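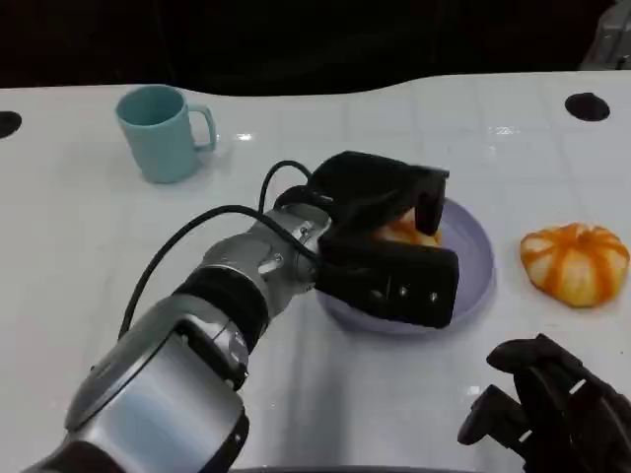 Dezember, Notizen vom Besuch bei Levchenko, Vorführung ab 14 Uhr. Von uns dabei: Shewit und ich, dazu 5 Leute von Hustside. Geführt hat Brian Mohamedi.

Zweiarmiger Aufbau, weiße Tischplatte, Steuerung über Zelcombe. Aufgabe: die gestreiften Kürbisse und der flache Teller. Der linke Arm arbeitet, der rechte bleibt in Bereitschaft. Die Kabelschlaufe am linken Handgelenk kommt mir lang vor – bei uns würde ich sie kürzer binden. Die Platte spiegelt stark. Brian sagt, sie testen noch eine matte Folie von Plamodex.

Shewit hat nach der Tasse hinten links gefragt. Sie gehört zum Standardsatz und wird in dieser Aufgabe nicht angefasst.

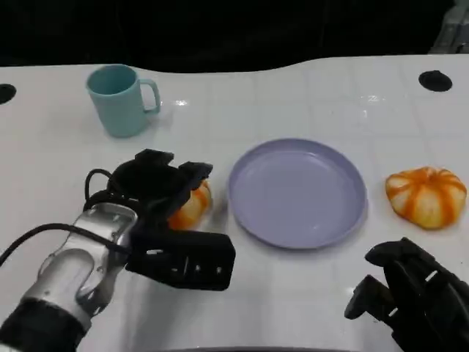
Wie lange dauert das Einrichten einer neuen Aufgabe?
Laut Brian 2 Tage, wenn die Gegenstände schon im System angelegt sind. Bei neuen Teilen kommt das Einmessen dazu.

Offen: Datenblatt zum Greifer anfordern, Preis der Folie klären. Shewit schreibt an Levchenko wegen eines Gegenbesuchs – am besten erst nach unserem Umbau an Platz 7.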